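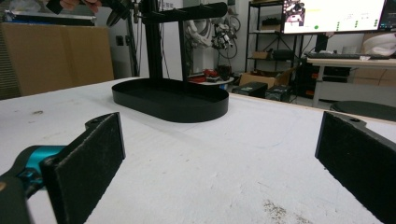
Moving from a house to a one-bedroom unit: a thread

1/
We moved in November, from a three-bedroom weatherboard to a one-bedroom unit on James Street. A few people have asked how we got rid of so much. Posting it in bits as I get time between jobs.

2/
Measure the new place first. I measured every wall, the lift, the turn at the top of the stairs and the inside of each cupboard, and wrote it all on one sheet of paper. I kept the sheet in my bag for two months and looked at it most days.

3/
The lift was the problem. Our couch was 4 cm too long to go in standing up. It went to my cousin, and we bought a two-seater off a neighbour in the new building for $50. It's a bit firm. It's fine.

4/
Start with the shed. We started with the kitchen, and it meant six weeks of cooking with one saucepan while the shed stayed full. Nothing in the shed was used daily. Most of it was half-empty paint and extension cords.

5/
Old paint can't go in the kerbside bin. Our council takes it at the tip on certain mornings, so check the dates before you load the car. I didn't, and drove home with it again.

6/
Books. I had more than I thought. I kept 70 and gave the rest to the school fete and the op shop. The op shop wouldn't take encyclopaedias or anything with a musty smell, so ring ahead.

7/
The things that hang are worth a thought before you move. In the house we had hooks everywhere, screwed into whatever wall was closest. The unit is a rental and we can't drill, so keys, necklaces, lanyards and the good mugs all needed something freestanding.
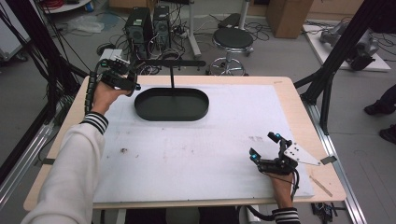

8/
Same problem with coats. A freestanding rack takes up floor you don't have, and the over-door hooks stopped the bedroom door closing properly. We ended up keeping two coats each on hangers in the wardrobe and giving away the rest.

9/
Selling online is slow. I listed the dining table, the sideboard and the mower. The mower went within an hour. The table took five weeks and a lot of messages asking if it was still available. I'd list large furniture two months out next time.

10/
Huw Mathias in our old street bought the sideboard and carried it home on a trolley, which saved a delivery. Put a note in your neighbours' letterboxes before you go online. People like not having to hire a ute.

11/
Removalists: we got two quotes. Forkonon charged by the hour and Wiltuvier gave a flat price. We went with the flat price because of the lift. No complaints. One lamp got bent and they took it off the bill without an argument.

12/
We put some boxes into storage at Onero for the first while. By the time we emptied the unit there we'd paid $400 to keep things we then gave away. If I did it again I'd skip it, or book one month only and put the end date on the calendar.

13/
Photos and paperwork took longer than all the furniture. Lakshmi Iyengar, an old workmate of mine, suggested doing one shoebox a night in front of the telly. I managed about every second night. The negatives are still in a tin.

14/
Flat surfaces fill up first in a small place. Ours was the bench by the door. Mail, coins, sunnies, a torch, somebody's charger. A tray has helped a bit. What doesn't fit in the tray gets put away before bed, most nights anyway.
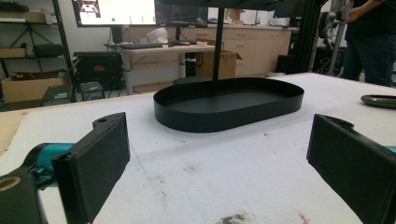 Black oval tray, low sides.

15/
Things I got rid of and then had to buy again: a decent bucket, the stepladder, the big colander.

16/
Things I kept and shouldn't have: the fondue set, a second ironing board, every jar.

17/
A couple of people asked about the garden. I took cuttings of the geraniums and left everything else for the new owners. The balcony faces west and gets very hot after lunch, so the geraniums are doing well and the parsley died.

18/
Will add something on mail redirection and changing the address on the rego once I've finished doing it myself.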